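Drawer Tidy Notes, read me first

What you get: a folder of pictures, one plain text file of item names, and this page. The subject is small household stuff on a gray tabletop and the little oak-look cabinet it is supposed to live in. There are 124 entries in the item file. I have checked 60 of them against the pictures and would not vouch for the rest yet.

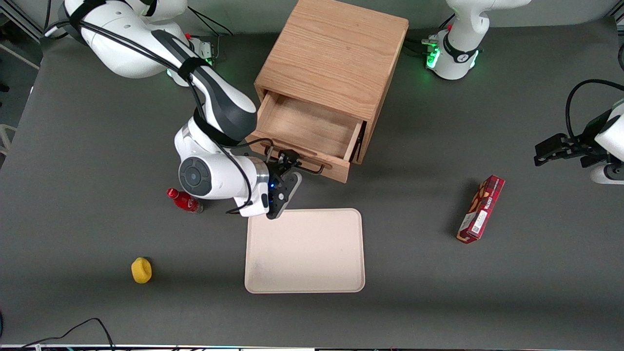 Home Storage Group, Temwood

The idea we were handed is that a drawer makes a table tidier. Maybe. A drawer also hides things, and a hidden thing counts as "put away" in most of the tidying studies I have read, which seems generous. So we log the drawer separately. When it is pulled out and you can see the pale wooden floor with nothing on it, the entry says "open, empty". When it is shut, the entry says "unknown". Please don't change those to "empty" because the one before it was. Isauro Barajas did this for a whole batch in May and we had to undo it.

Trays get the same treatment. Faint smudges on a tray are not an item. Write "tray, empty" and move on.

Naming

Item names come from what is on the package. If the print can't be read, use a general word such as box or packet. Birutė Toom wanted a column for contents. I'm against it: a closed carton tells you what the printer put on it and little else. 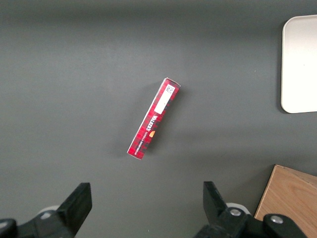 Red checked carton marked WALKERS, with part of a white tray at upper right.

The carton is entered as "box, long, red check". Its place is "table", since it lies well clear of the tray. An earlier version of the file had "near tray", a phrase that covered everything from touching to the far side of the table. It has been dropped, and if you find it anywhere, tell Ottar Skjelbred.

Known problems

- Tray color is written as beige in some entries and white in others. We haven't settled whether the difference matters.
- "Cabinet" and "drawer box" both appear. Same meaning.
- 38 entries have no place filled in.
- The tidiness score (column 2) is one person's opinion. I would ignore it. Fulgencio Ponce disagrees and has asked that it stay.

Corrections go to Heriberto Olvera, with the entry number and what you think it should say.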